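`laundry-notes` is a small pile of records about dirty clothes and where people put them down. If you came for something grander, the stain folder is worse.

Maintained by Pavithra Hegde. Complaints to Gopinath Thomas, who enjoys them.

## What's in it

- 833 records of baskets, each with a place, a surface and a load
- 82 records where the surface field just says `floor`
- `surfaces.csv`, the list of things a basket has been set on

The Cullham room is the one most people ask for. It has a front-loading washer, a gray partition and a pale wooden chair, and the chair is not there for sitting.

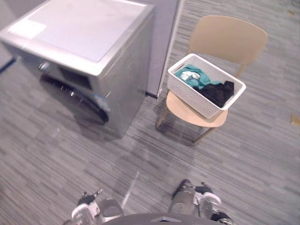
**Does a basket on a chair count as put away?**
It counts as `parked`. Put away means the clothes have left the basket and reached a drawer or a shelf.

## Fields

| field | meaning |
|---|---|
| `surface` | whatever is directly under the basket |
| `load` | `empty`, `part`, `full` or `hopeless` |
| `mix` | `light`, `dark` or `both` |

`hopeless` was Gopinath's idea and has survived two attempts to remove it. Use it when clothes rise above the rim – a sleeve hanging over the side is still `full`.

Nightstands get their own code, `ns`. They used to be filed under `table`, and the Zilside records still are.
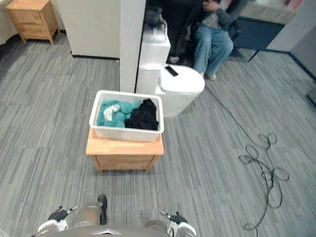 If a nightstand has a drawer, add `d` to the code, even when the basket covers the whole top. Whether anyone could reach the drawer is outside our scope. Toilets have a code too (`wc`), and it gets more use than we'd like.

## Known problems

- `mix` is a judgment call. Teal has been entered as both light and dark, sometimes by the same person.
- Baskets and hampers were merged in version 3. Chong still sends them separately.
- Socks are not recorded one by one. We tried.

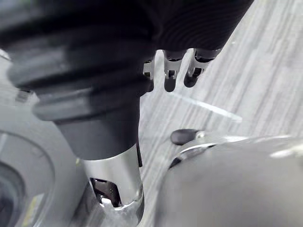 *Cullham room: black ribbed sleeve, silver metal joints.*

## Changes

7 May 2020 – Herkeck records added, `ns` split from `table`. Zilside to follow when Pavithra has a free evening.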